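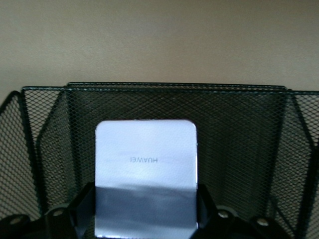

三月 下午

续上次:格斗项目“完整版”合包的构建与存档迁移。内部代号 Praltell,本体加两季追加角色并成一个安装包,不再走商店单独授权。

构建机 Atby,分支从 1803 号构建拉出。全量打包首次失败,报资源重复。查日志,重复条目 292 条,全部是第二季角色的受击音效,本体补丁里已经放过一份占位文件,路径大小写不同,打包工具按同名处理。处理办法:占位文件从清单剔除,保留追加包里的版本,清单排序后重新生成校验值。第二次打包通过。

存档迁移。旧存档里角色解锁状态按商店授权写入,合包后授权查询返回空,角色选择界面把已购角色当成未解锁。临时在读档阶段加一步:检测到合包标记,跳过授权查询,直接置位。装备栏不动。试了三类存档:
只有本体,通过。
本体加第一季,通过。
本体加两季,读档通过,但第二季角色的配色回到默认。

第三类的原因找到一半。配色索引存的是追加包内的偏移,合包后偏移整体后移,越界就取零。需要一张旧偏移到新偏移的对照表,Nakamura 那边的导出脚本应该能直接出,字段名要先对一遍。在表到位之前,合包版不要拿自己的主存档去测,先备份。

回放文件另算。版本号写死在文件头,合包版号不同,旧回放一律拒读。倾向于不做兼容,菜单里给一句提示即可。提示文案未定,翻译表先占一行。

联机匹配:合包版与旧版加全部追加内容应能互相匹配。匹配服务 Pomano 目前按安装包标识分池,两边互相搜不到。改成按角色表校验值分池,测试环境已改,正式环境没动。跑了一轮自动对战,共 2903 局,不同步 3 局,都发生在场景切换演出被跳过的时候。单版本对战没有跑同样的量,不能断定是合包引入的。下一轮两组都跑,固定随机种子,输入记录全部保留。

帧数据抽查:出招、硬直、取消窗口与 1803 一致。只抽了追加角色,本体角色没有对。

安装体积比预期大,主要是过场影片各语言各存一份。影片改共用画面轨、音轨分开,要动播放器,这一版不做。

待办:
偏移对照表,到手后重测第三类存档。
打包工具的大小写问题单独提单。
1803 分支对照组联机测试。
商店页角色列表与包内清单核对,列表里第二季的排列顺序还是旧的。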